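I've been meaning to write this one up for ages, so settle in, it's a longish thread. It's about moving to a small town on purpose, at an age when most of our friends were moving closer to hospitals.

We left Odbridge in June, 6 years ago. Two cars, a trailer, a very cross cat in a carrier on my lap, and 714 kilometres between our old front door and the new one. I know the number because I wrote it on the fridge and looked at it every time I got cold feet.

Penmont had 900 people on the sign when we arrived. There's a new sign now that says 1,000, and there was a proper argument in the bakery over whether the shire had rounded up. I think they had, and good luck to them.

The first winter was hard, I won't pretend otherwise. I'd lived my whole life with a tram at the end of the street, and suddenly if I'd forgotten the milk then I'd forgotten the milk until morning. I cried in the car park at Gulla (that's the next town over, where the supermarket is) because they were out of the tea I like. It wasn't the tea, obviously.

What helped was the library van. It comes through in the afternoon and parks by the oval, and people turn up well before it does and stand there having a yarn. I went for the books and stayed for the gossip, and by spring I knew which plumber to ring and which one to smile at and never ring.

I should say a word for Ivanov Hardware too, which has been on the main street longer than the post office has. You go in for one hinge and come out with a hinge, a bag of lemons and strong opinions about gutters. They let me run up an account in the second month, and I can't tell you how grown-up and settled that made me feel, at my age!
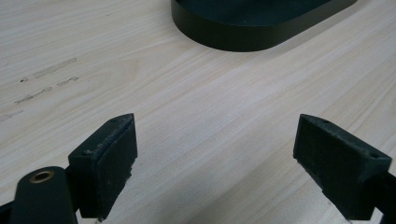

People ask what we miss. Films, mostly – there's a screening in the hall every so often, but the chairs are dreadful and you've got to bring your own cushion. I miss dumplings at ten at night. I miss walking somewhere without anyone asking where I'm off to.

Then again, I had the flu in our second year and there was soup on the step three evenings in a row, in three different pots, and I still don't know who owned the blue one. It's in my cupboard. If it's yours and you're reading this, please come and get it, I'll put the kettle on.

A few practical bits for those who've been messaging me about doing the same. Rent first, if you possibly can. We bought straight away and were lucky, but the house we nearly bought floods in the laundry every time it rains from the west, and you'd only learn that by being here for a winter.

Check the phone reception inside the house, in the room where you'll want to sit. We have one good corner and it's beside the bath. I've taken some very serious calls from there.

Join something in the first month, even if you feel silly. I picked the choir and I can't sing – they put me beside a very loud alto and it all works out fine. Colour in my cheeks and a reason to leave the house, that's all I was after.

And visit in the worst month, whichever that is for the place you've got your eye on. Anywhere looks lovely in autumn with the trees going. Go when it's mud and the bakery's shut for the owners' holidays and see if you still fancy it.

Anyway, the cat has forgiven us and sleeps on the woodpile. I'll answer questions tomorrow, after choir, so pop them underneath.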